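The long way round the kitchen table

In most homes the table is the last big thing to be chosen and the first to be covered up. Post lands on it, then school bags, then whatever came back from the shop and has no cupboard yet. By evening somebody has to clear a space the size of a plate.

Furniture sellers have known this for years and have done little about it. A table in a showroom is shown with a bowl of lemons, and the buyer pictures a life with lemons in it. What the buyer needs to know is how wide it is when four people have their elbows out, how it wipes down, and whether a chair can be pulled back without hitting the radiator.

In Ciltemville, a town with more terraced houses than any other sort, the back room is usually where the table goes. These rooms were built narrow. The older streets have a kitchen at the back that was once a scullery, with a step down into it, and families have been knocking the wall through since before most of the present owners were born. The result is a long room with light at one end and a dark patch in the middle, and the table nearly always ends up in the dark patch.

The usual advice is to paint everything white. It helps a little, but a white room with poor light often just looks grey. A dark table in a pale room can work better, for the plain reason that plates and papers show up against it. Navy and deep green have been popular with people repainting old pine, and both hide scratches reasonably well. Crumbs are another matter. Anyone who chooses a dark top should expect to wipe it more than once a day.

Size is where most mistakes are made. The Gremum, a fold-out table sold flat in two boxes, takes up 111 centimetres when closed, and that sounds small until it has to share a wall with a fridge. Its leaves are stiff for the first few months. Once open it seats six, and in a terraced house it will then block the back door. Owners tend to leave it open all the same, as closing it means clearing it.

Walls around a table matter more than people think. A person sitting down spends a long time looking at whatever is opposite, and it is often a boiler. A picture hung for someone standing will be too high for someone eating. Dropping it by 40 centimetres looks odd in an empty room and right as soon as the chairs are filled.

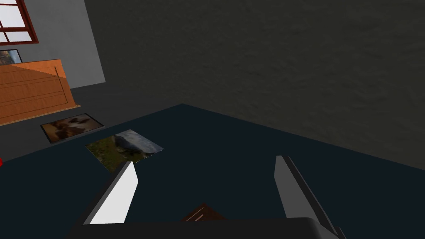
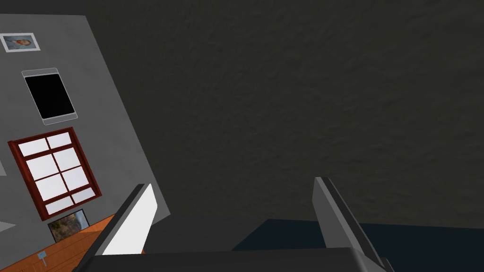

A navy tabletop (first picture), and a grey wall with framed pictures and a red-framed window (second).

Windows are harder to move than pictures. Painted frames in a strong colour, dark red for instance, draw the eye to the daylight and cost little more than a tin of gloss and a weekend. The trouble is in the glazing bars. Small panes take a long time to paint and longer to clean, and many people who start with good intentions end up doing the inside only.

Screens are the other question. A generation ago a television in the kitchen was a small set on top of the microwave. Now it is likely to be on the wall, and the argument is about whether it should be on during meals. There is no settled answer. Households with young children often say no, and then say yes on the evenings when both parents are cooking.

Second-hand tables remain the best value. The Jatasik, a plain four-legged model that went out of production years ago, still turns up at house clearances, usually with one leg repaired. A good one goes for 200 pounds and a tired one for a good deal less. Look underneath before paying. Old screw holes are fine, but a split along the rail will open again as soon as somebody leans on it.

The Noguchi furniture shop on the main road in Ciltemville will cut a tabletop down for a fee, and does more of this work than it does selling. Most customers bring in something inherited. They want to keep the table but lose a foot off the end, and they are often embarrassed to ask. The offcut is handed back with the table. Some people make a shelf from it. Others put it in the loft, and the next owners of the house find it there and wonder what it was.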